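How does a robot learn to tidy shoes?

Hi, I'm Gifty Amissah, and I teach robots to do chores! Have you ever tried to explain to somebody how to tie a bow, using only words? Really hard, right? It's much easier to show them. That's how I teach my robot, Giller. I steer its arm through a job while its cameras record everything, and then I do it again. And again!

The computer studies all those turns and looks for what they have in common. We call this "learning from demonstration," which is a fancy way of saying copycat.

My team wanted to know if it helps to keep changing the shoes. So one Giller practiced with the same pair every time, and another practiced with lots of different ones - red, black, tan, fluffy inside, tall like a sock.

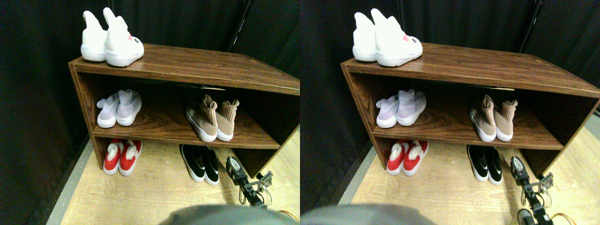
Then we gave both of them 20 tries with shoes they had never met. The same-pair Giller got 11 right, and the lots-of-shoes Giller got 15. Hooray for messy closets! It still missed five, though, so my next job is to find out what went wrong with those.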